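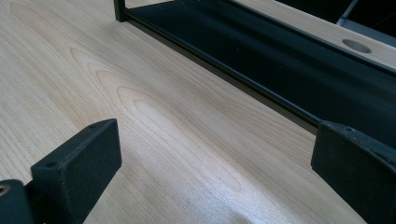 Vol. 38, No. 2 – page 14

Kvam holds off Tretlow to retain the league's rushing lead

Kvam ran the ball on 41 of its 58 offensive snaps Saturday night and beat Tretlow 24-17, keeping the top rushing average in the league through two weeks of the summer schedule.

Running back Cameron Kereama carried 27 times for 163 yards and both of Kvam's rushing touchdowns. His career total stands at 1000 yards, reached on a 6-yard gain off left tackle late in the third quarter. Kvam added a field goal on the next series for a 24-10 lead.

Tretlow finished with 380 yards of total offense but converted only three of 13 third downs. Quarterback Benedikt Ammann was sacked four times, twice by end Bleddyn Probert, who lined up inside on passing downs. Ammann's 31-yard touchdown pass with 5:12 left cut the margin to seven. Kvam then ran out the clock on nine straight carries.

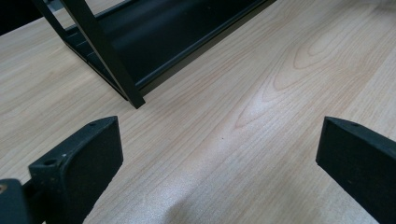 Usha Kamath said the blocking scheme had not changed from the opener, only the splits – the guards lined up a half-yard wider to draw the Tretlow tackles out of the middle. She said the adjustment was installed at Tuesday's practice and would stay in the plan.

Tretlow played without center Rupert Zwahlen, out with a sprained ankle. His status for the next game will be listed in the injury report on 29th July.

Kvam travels to Wutura next. Tretlow has a bye, then hosts Avach.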